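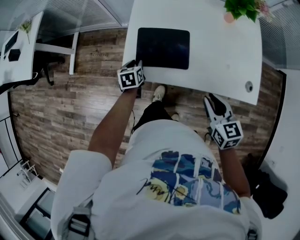
The Desk, the Mouse Pad and the Hole

I have now written four posts on this blog about the desk, which is three more than I've written about my marriage, and my wife has noticed. She says she doesn't mind. She says it in the tone she uses for "the dishwasher is fine the way you loaded it."

For anyone who skipped the earlier installments: the desk is white. I bought it secondhand from a man in Ferbridge who was moving in with his girlfriend and had been told, he said, that she already had a desk. It's a model called the Fendine, it cost me $70, and he helped me carry it down two flights of stairs and then watched from the curb while I found out it didn't fit in my car. It came home on the roof under a moving blanket. I drove 42 all the way back on a road where everyone else had other plans.

Since then it has been in the back room, and since then I've been trying to work out what belongs on it.

The first attempt

My old desk was brown and had drawers, and what I learned from giving it up is that I had been using drawers as a kind of geological record. The top one was pens. Under the pens were older pens. Under those was a roll of stamps from a rate several rates ago, a bike light, the warranty for a toaster we no longer own and a small brass key that I've tried in every lock in the house and also, one weak moment, in my brother-in-law's shed.

The Fendine has no drawers. I told myself this would be good for me, which is what I tell myself about most things I've bought without reading the listing properly. All of it went onto the top "for now." For now lasted until July.

A white desk doesn't forgive that kind of thing. On brown, a coffee ring is character. On white it's evidence. I could tell you where I'd eaten toast and in which direction I'd been facing. There was a gray patch the shape of my forearm that I took for a shadow for several weeks, moving the lamp to try to get rid of it.

The clearing

The method I used this time came from my friend Mererid Jarman, who once emptied her entire kitchen into her front yard to see what she'd carry back in. (Most of it, because it started to rain.) Her rule is that you take everything off, clean the surface, put back one thing, and then live with it for a week before you're allowed a second thing. She's very strict about the week. I texted on the first evening to ask if a lamp counted and she replied with only the word "yes," and I still don't know which way she meant it.

I cleaned the top with a bottle of Clotine that had been under the sink when we moved in. It smells like a swimming pool in a lemon grove. Three passes got the toast. The forearm took five, and the last one was mostly anger. There's one faint line left, toward the back, that I think was a ballpoint and that I've decided to think of as the grain.

Then came the one thing. I thought about it for much longer than I'd admit to an employer. A notebook seemed like showing off. The lamp was under review. In the end I put back the mouse pad.

In defense of the mouse pad

It's a plain black one, a rounded rectangle, and it lives on the left half of the desk, close to the front edge. People who come into the room comment on it. They comment on the side it's on, mainly. I'm right-handed for writing, scissors and waving, and left-handed for the mouse, owing to a bad wrist some years ago and a stretch of weeks when I had to learn it the other way around. The wrist got better and the mouse never went back. When anyone else sits down at my desk, they reach out with their right hand, pat the bare white for a second and look betrayed. I've come to enjoy this more than I should.

I'd always considered a mouse pad a slightly embarrassing object, like a phone holster. Mice work fine on a table now. But a mouse on this particular table makes a sound like someone filing a plate, and the pad stops it. It also tells my hand where to go in the morning before the rest of me has been informed.

My wife wanted to know why it's so near the edge. I moved it farther back for an afternoon to be fair to her. My elbow hung in the air the whole time like I was about to bowl. It's near the edge because that's where my arm ends up, and I've put it back.

The hole

On the other side, near the right edge, is the cable grommet. I didn't know it was called that. I'd been calling it the hole, and then the lid, and then after a trip to Pritchard's, the hardware store by the bus depot, I came home with a proper word for it and began using it in every conversation I could.

It's small and round and gray, set into the top, and it's the only thing on the whole desk that came with a purpose. A cable grommet is there so your cables can go down through the desk in a civilized way and not hang off the back like vines. It is a lovely idea. The problem is that my outlet is on the left.

So there's the mouse side, where the power is, and there's the grommet side, where the power isn't, and for months I ran the lamp cord all the way across the desk, down the grommet on the right, and then all the way back underneath to the left, in order to be tidy. My wife watched me lie on the floor doing this with tape. She asked whether it would be shorter to just not. It would have been shorter by the entire length of the cord.

I did look into turning the desk around. That puts the grommet on the left, next to the outlet, and it also puts the good edge against the wall and the ugly one in my lap. I looked into an extension lead as well. Pritchard's had them, and the man at the counter asked me what it was for, and I explained the grommet, and the outlet, and the lamp, and he said, "So you want a cord to reach the cord." I bought a packet of 100 cable ties out of embarrassment and left. If you're local and need cable ties, I have 94.

The current arrangement is that nothing goes through the grommet. I dusted it. It sits there, fitted and ready, like a spare room nobody's been invited to. I find I like looking at it.

The second thing

The week ended. Mererid had said that by then I would know what the second thing was, that it would "announce itself," and I admit I'd been listening. What announced itself was a mug. It had been on the windowsill all week, within reach, pretending not to be part of the experiment, and it seemed cruel to keep making it wait.

I have a coaster for it. The coaster is cork and is technically the third thing. Mererid has ruled that a coaster is part of the mug, the way a saucer is, and I accepted this fast, before she could think about it. The lamp is still in the hall. I walk past it every night on my way to not being able to see my keyboard, which has also been let back in, under a category called "work," along with the laptop. I realize that at this point the rule is leaking.

The drawer stuff went into a shoebox. The shoebox went under the desk, where I can feel it with my foot. I haven't opened it except for the stamps, then the bike light, then a pen, then to check on the key.

A few practical notes, as some of you email

The desk wobbles very slightly if you lean on the right front corner, so I don't lean there. I tried a folded card under the foot and then it wobbled on the left.

If you're buying a white desk, get something to clean it with on the same trip. Don't wait and see how it goes. I can tell you how it goes.

Mouse pads pick up crumbs. Turn yours over and look at the desk underneath it before you tell anyone you have a clean desk. I had told several people.

And measure your car. The opening, I mean, which on mine is smaller than the space inside it, a fact I've now paid for in moving blankets. The man in Ferbridge got in touch last week, by the way. It didn't work out with the girlfriend's desk, or with the girlfriend, and he wondered if I'd consider selling the Fendine back to him. I said I was very sorry to hear it and that I'd just gotten the forearm off.

He asked what I'd done about the hole. I told him it's called a grommet.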